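# Can a machine do my chores yet? Questions we get a lot

*Wisero makerspace, robotics nights. Last updated 14/10/2021.*

Hadi Saab and I (Clementina Quintela) started keeping these answers after the open evening in August, when the same questions came round at every table. We love getting them! If yours is missing, ask at the front desk or catch one of us on a Thursday.

### So, can a robot do the dishes?

Parts of it, slowly, if you help a lot. Picking a plate up from a known spot and putting it in a known slot is fine. A real sink is much harder: everything overlaps, the light bounces off the water, and a wet glass is slippery and close to invisible to most cameras. I think it will come, and I can't wait - but please don't sell your dishwasher.

### What about laundry?

Moving clothes from one place to another is the easy half. Folding is the hard half, as a shirt has no fixed shape and every time you drop it you get a new one. People have been working on towels for years, and the results are lovely to watch if you bring a chair.

### Why do you spend so much time on toy blocks?

Because tidying up is mostly this: find the thing, get to it, move it where it belongs, leave its neighbors alone. A block doesn't bend, spill or break, so when something goes wrong you know it was the robot and you can go looking for the mistake.

Blocks also let us ask for things in plain words. "Push the red star next to the blue house" sounds simple, and there's a lot hiding in it. Which red one? Next to it on which side? How close is close enough?

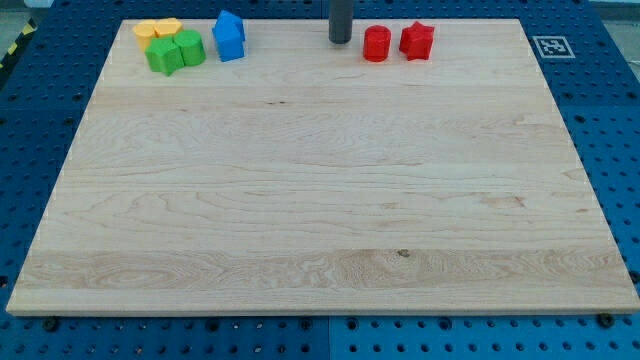
Pushing is our favorite task for beginners, both human and mechanical. There are no fingers to open and close, so all the thinking goes into where to touch and which way to move. A cylinder rolls its contact point around and slides off to one side. A star catches on its points and spins. Try it yourself with one pencil and a few shapes on a kitchen table, and you'll be surprised how often you correct yourself without noticing.

### Do the machines learn, or do you program every move?

Both. Hadi's project, which we call Zupan, learns from people steering an arm by hand. His last set had 1478 short runs in it, and he watched every one of them (he says he enjoyed the first 200). My own project, Cosent, is plain old code with a lot of measuring. Mine is more predictable. His copes better when somebody bumps the table, and I'm only a little jealous.

### How often does it work?

On our last long test Hadi's arm was given 200 pushing jobs and finished 170 of them. I was thrilled with that! Then again, think about what it would mean at home: you'd be fixing the rest yourself, and you might not know which ones until you stepped on them.

### Are things better on the shop floor?

Much better, for the right job. A shop can bolt the work down, keep the lighting the same all day and send the same part past over and over. Sorting, stacking, tending a machine - all of that is real and running in plenty of places. Where it gets hard is the mixed bin, the one with offcuts, odd screws and a glove in it. A person clears that without thinking. We've tried a small version and it's humbling.

### Which chore will go first?

Floors, and that one is already underway with the little round vacuums. My next guess is clearing a table with hard, dry things on it. Hadi says putting groceries away. We have a bet on.

### Can kids come?

Yes, from age 16 on their own, or younger with an adult. Wear closed shoes and tie back long hair.

### Can I bring my own robot?

Please do! We have bench space and spare power strips. Bring your own charger. If it's a Rornent kit, tell Hadi beforehand, as he has the odd-sized hex key for those and it lives in his car.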